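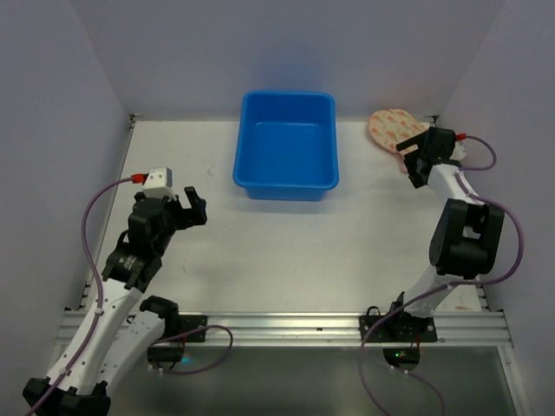
Both arms at the front, blue bin at the back.

I've had the Lostano cable kit on our two-arm cell since May and I like it a lot more than I thought I would! You get a bag of small white clips and a booklet from Zilness, the distributor (skip the booklet, the drawings are tiny). The clips hold the purple camera cable along the arm, and you leave a loop near the camera so the wrist can turn. My first loops were too tight and I had to redo the left arm. Octavio Sotelo did the right one and got it on his first try, of course.

I paid $200, which is steep for plastic clips. Still, we're past 1,000 cycles and I haven't had to replug a camera once. Before the kit it was every other day. 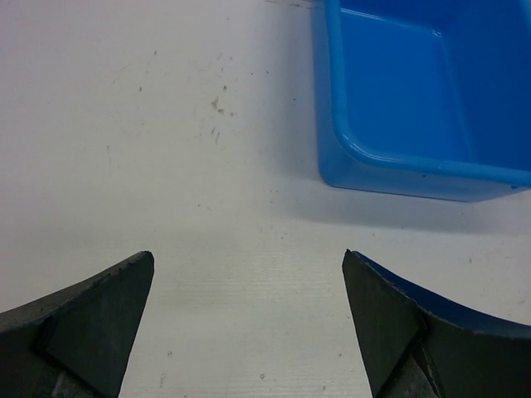 Wrist camera view, fingers open over the table.

My one gripe is getting at the lower clips, down by the base. You need skinny fingers or a hook. Oh, and wipe the table while you're in there, ours collects brown specks and I always put it off. I'd buy the kit again, but I'd wait for a sale.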